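Course notes, Unit 6: Packaging lines and line balancing
Prepared by Ysaline Gilbert. Revised 26/04/2018.

These notes assume you have read the unit on process mapping and can draw a precedence diagram. Bring a calculator to the tutorial. The worked figures are taken from the Omport case, which is also used in the final assignment.

## 1. Terms

**Task.** The smallest piece of work that can be given to a station without being split. Folding a carton flap is a task. Folding half of it is not.

**Station.** A place on the line where one or more tasks are done on each unit.

**Cycle time (C).** The time between one finished unit and the next when the line runs steadily. It is set by the slowest station.

**Takt time (T).** Available working time divided by the number of units required in that time. Takt comes from demand. Cycle time comes from the line. Students mix these up every year in the assignment, and the mistake carries through every later step.

**Balance delay.** The share of paid station time that is idle:

 D = (n × C − Σt) / (n × C)

where n is the number of stations and Σt is the sum of all task times. Use the same units throughout. Seconds are preferred.

## 2. The lower bound on stations

Before assigning anything, compute the minimum number of stations:

 n_min = Σt / T, rounded up

This is a bound only. Precedence rules may force a larger number, and so may a single task longer than takt. In the second case there are two usual remedies: split the task if the work allows it, or run two stations in parallel on that task alone. Parallel stations double the equipment at that point and need some way to divide and rejoin the flow.

## 3. Omport case, first pass

The Omport line packs small hardware kits into printed cartons. Demand for the study period is 2344 kits. Lauri Vainio's time study gives the following order of work:

1. Erect carton
2. Place tray
3. Load parts bag (after 2)
4. Insert leaflet (after 3)
5. Close and seal (after 4)
6. Label and release (after 5)

The precedence diagram is nearly a straight chain, so there is little freedom in the grouping. Steps 1 and 2 may be swapped if trays are staged outside the carton, which Vainio advises against on this line for reasons of floor space.

Apply the largest-candidate rule as follows.

- List the tasks in descending order of time.
- Open a station with T seconds available.
- Take the first task on the list whose predecessors are all assigned and which fits in the time left.
- Repeat until no task fits, then open a new station.

The rule is quick and does not guarantee the best answer. For a chain this short, check the result by listing every legal grouping by hand.

## 4. Layout of a shared station

Where two sets of tasks share one work surface, their reach zones must be drawn to scale before task times are fixed. Overlap in the middle of the surface produces waiting that a time study of either side alone will miss.

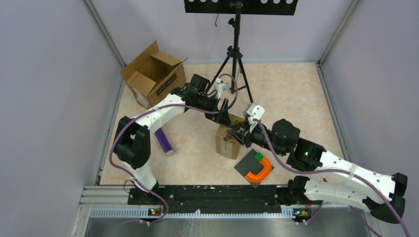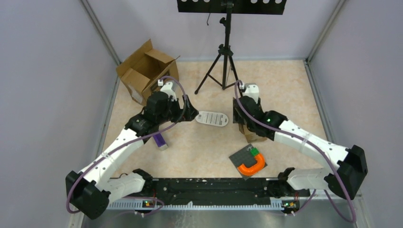 ## 5. Variability

All of the above treats task times as fixed. They are not. With no buffer between stations, a slow unit at one station starves the next and blocks the one before it. Output then falls below 1/C even though every average is within takt.

In the Mivinville trial, Quentin Lemaire logged 1033 cartons over one run with no buffers. He then repeated the run with space for 2 cartons between each pair of stations. Plot both sets of data (the tables are in the course folder) and answer for yourself how much of the loss the first buffer space removes and how much the second does.

Points to note when reading his log:

- Start-up units are flagged and should be left out.
- Stops for carton refill are recorded as downtime. Do not count them as task time.
- The sealing station was retimed in March. Use the newer values.

## 6. Reporting

Your report should state T, C, n, n_min and D, in that order, with units. Give the final task grouping as a table with one row per station. Show the idle time for each station as well as the total, as D alone hides an uneven spread.

If your cycle time is greater than takt, the line does not meet demand and the balance must be redone. A low balance delay does not excuse it.

## Reading

- Lacroix handbook, sections on assembly grouping and buffers
- Vevoneo case notes (Anatole Bouvier), for comparison with a line of mixed products
- Gilang Wibisono's handout on time study sampling, needed for the tutorial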